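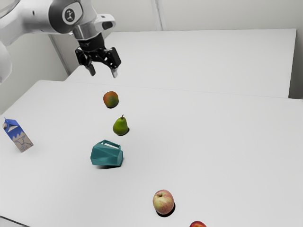 Simulated tabletop layout with mixed grocery items and an open two-finger gripper.

Planning a Purchase for a Single-Arm Picking Cell

4 Jul 2018

Before requesting quotes, build the cell in simulation. A modeled arm, gripper and table will expose most sizing errors while they are still free to fix. The steps below follow the order used at Zonholm for its last bench cell.

Step 1. List the objects

Write down every item the arm must pick. Include at least one item from each shape group: rounded (mango, pear, apple), boxed (milk carton) and handled (pitcher). For each, record the narrowest graspable width, the weight when full and any position in which it may arrive. A pitcher on its side presents a different grasp from a pitcher standing up, and a tilted carton is different again. Enter these as separate rows.

Step 2. Size the gripper

Take the widest row from Step 1 and add 10 mm of clearance on each side. This is the minimum opening. Discard any gripper that does not meet it, whatever the price. Then check the combined weight of gripper, wrist adapter and heaviest item against the rated payload of the arm. Leave a margin of 19 percent or more.

Step 3. Size the table

Place items at the limits of the intended work area, including the near edge, and run a reach check on each. Reach figures in sales sheets are usually measured to the wrist flange and do not include the gripper. If an item falls outside reach, move the base before pricing a longer arm. A second table placed behind the first is cheap, but its surface should be counted as storage until the reach check says otherwise.

Step 4. Build the budget

Use separate lines for the following:

Arm and controller
Gripper, adapter and spare fingertips
Tables and base mount
Camera and lighting
Guarding and emergency stop
Integration labor
Training, 2 operators

In the Zonholm budget the arm and controller came to 41 percent of the total. Integration labor was the next largest line and the only one that went over. Fingertips wear and should be entered as a yearly cost – not as part of the purchase.

Step 5. Request quotes

Send the same object list and layout file to each supplier. Zonholm wrote to Plirkitz and McIver for the complete cell and to Foter for the gripper alone. Ask for delivery time, warranty start date and the price of a replacement controller in writing. Some warranties start at shipment, so a cell delivered in January and installed in spring loses part of its coverage.

Step 6. Rerun the model

When quotes arrive, replace the generic arm and gripper with the quoted models and repeat Steps 2 and 3. Attach the results to the purchase request.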